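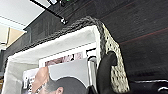
Can a logo with small text be embroidered on a polo shirt?

Small text can be embroidered down to a letter height of a quarter inch, and below that most shops will ask you to drop the line or have it printed. Thread has a thickness you can't get around, so the holes in letters like a, e and o close up first.

Full question as posted:

We are a flooring company called Larnurcombe and I need to order shirts for the crew before May. The logo is our name in block letters with a line under it that says "floors, stairs and repairs." On the truck it looks fine. The shop wants to put it on the left chest at three and a half inches wide, and at that size the bottom line comes out tiny. They sent a quote with a one-time setup charge and said the line "may not hold." They didn't say what happens if it doesn't. Do I pay for the setup again if we change the art? Also wondering if navy thread on a charcoal shirt is a bad idea. That's the color we use on everything else.

3 answers

Answered by Gobnait Conneely

I ran a two-head machine for a uniform shop for nine years, so this is from the production side.

The setup charge is for digitizing, meaning a person turns your art into a stitch file. If you take a line of text out afterward, most places will do that for free or for a small edit fee. If you change the size by more than 10 percent or so, the file should be redone, and they may charge you the full amount again. Ask before you approve it. Ask also if you get to keep the stitch file. Some shops hand it over and some don't.

Have them run a sew-out on scrap fabric close to your shirt. Pique knit is bumpy and eats small stitches, so a sample on smooth twill will look better than what you get. Look at the sample from six feet away, then up close.

My suggestion is to put the name alone on the chest and move the bottom line to the back, printed, where it can be ten inches wide. People read the back of a flooring guy's shirt anyway - he's on his knees. 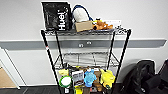
On the color question, navy on charcoal will disappear, and thread makes it a bit worse than print does because the shine changes with the angle. Get the biggest gap between light and dark that you can live with. Look at the black Huel pouch at the left end of the top shelf: the name is bold and white and goes right down the front, while the smaller gray text on it is faint. Your bottom line in navy would do the same thing as that gray text. Use white or light gray for the name and save the navy for shirts in a light color.

Comment: Thanks. Asked them about the edit fee and it's free the first time. Going with light gray.

Answered by Cusum

If you're ordering a lot of shirts the setup doesn't matter much. We paid 80 dollars for ours and the whole order was a little over 700, then reordered twice on the same file with no charge. Check that the reorder price is the same though. Ours had a minimum of a dozen the second time, which wasn't on the first quote.

Wash them inside out. The backing gets scratchy if the shop doesn't trim it.

Answered by Avcı

Just get them screen printed, way cheaper. You can do small letters too. Mine have lasted two years, no cracks except on one hoodie that went through the dryer on high.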